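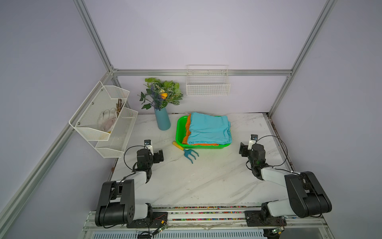

Blue on orange, folded, green basket.

July, started 8:40. Rinse residue, continued from the previous page.

Purpose: decide whether the stiffness we get after line drying comes from detergent left in the cloth or from the water itself. The Neseo powder has been blamed in this book several times on thin evidence. The Rikine liquid went into use last month and the complaints didn't stop, so the powder is at least not the whole story.

Load held at 3000 g dry for every run, weighed after conditioning overnight in the side room. Machine on the normal cotton program, medium spin, no softener. Water from the Holroyd line except where noted.

Run A - Neseo, dose per the box. 2 rinses. Last rinse water slightly cloudy, some foam when shaken in the jar. Foam gone before I had the meter rinsed off.

Run B - Rikine, dose per the bottle. Same rinses. Less foam, similar cloudiness.

Run C - no detergent at all. Cloudiness the same as B by eye. This is the interesting one. Conductivity of the last rinse read 286 µS/cm, and the supply at the tap was close enough to it that I can't call the difference with this meter.

So by run C there is very little coming out of the cloth, and the stiffness after drying was still there. Bend test on the edge of the bench: C hung a little more freely than A, but I would not want to defend the ranking of B and C. The ruler clamp slips. It needs a new pad before anybody repeats this.

Drying matters more than I had allowed for. Pieces taken from the middle of the line, where the air moves, came off noticeably softer than those near the wall. I had been pulling samples from whichever end was closest to the door - that makes the earlier entries hard to compare, and I have put a pencil mark against them.

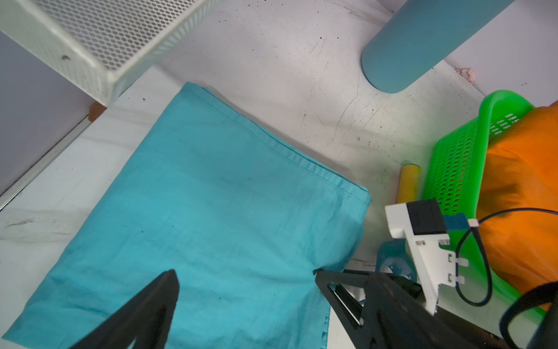
The second point is the hems. Double layers hold water longest and end up stiffest, and if the bend strip includes a seam the reading is worthless. From now on cut or clamp at least a hand's width in from any stitched edge. Older results don't say where the strip was taken. Assume the worst.

Meter notes: cell constant checked against the standard before run A and again after C, no drift worth writing down. The jar for run B had a dried ring at the neck from an earlier job. I rinsed it with deionized water and carried on, but if B looks odd later, start there.

Blank on the Pummont cartridge water still to do. If hardness is the cause, a full wash and rinse on cartridge water with no detergent should come off the line soft. The cartridge flow is slow and filling the drum by hand will take most of a morning. Check the drain hose is up before filling, or it siphons out as fast as it goes in.

Not yet convinced the vinegar rinse proposed for the next series tells us anything new. It will dissolve carbonate whether or not carbonate is the problem, and it would affect the alkaline residue from the powder as well. Keep it for after the blank.

To do:

- new pad on the ruler clamp
- blank run, cartridge water, same load weight
- repeat A with all samples from the middle of the line
- order jars, the lids on these leak

Stopped 15:20. Rinse samples capped and on the lower shelf, labeled A to C. Leave them there until the blank is done.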